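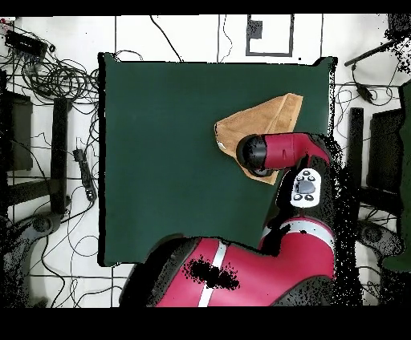 Figure 4. The towel task from overhead, with the arm over the green cloth.

I'll say up front that I went into the towel trials feeling rather smug. Votis had coped nicely with cups and cutlery (see Section 3), and a towel can't roll off anywhere, can it? Well. Getting hold of the thing is fine. Two fingers go down, they close on a bit of terry, and up comes whatever they happened to catch, often two layers when we wanted one. My colleague Shoshana Marchetti folds a towel while talking on the phone, and I've started watching her do it with real envy!
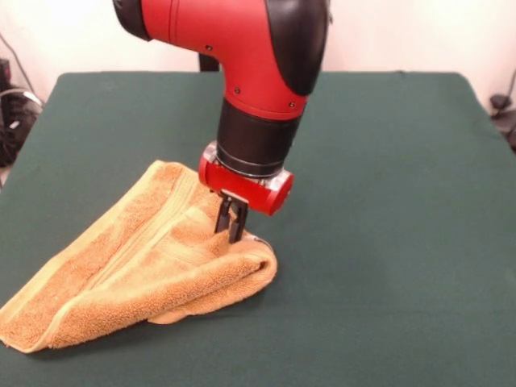 4.2 What we counted as a fold

We gave each trial 40 seconds and asked for one clean fold, edges meeting, no lump in the middle. Of 1000 trials, 215 passed. The Furnival planner did best when it could find a corner first, and a bunched towel hides its corners terribly well.

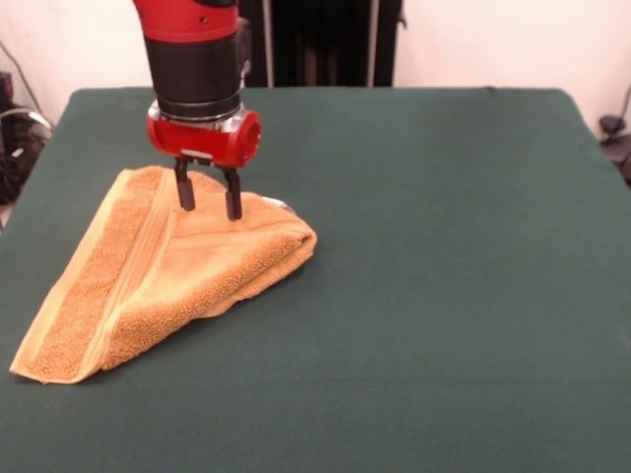
So would I let it loose on my own airing cupboard yet? Not this year, though I'd happily hand it the flat stuff (tea towels, pillowcases) and see how we got on. We plan to rerun everything in October with the softer Meden fingertips.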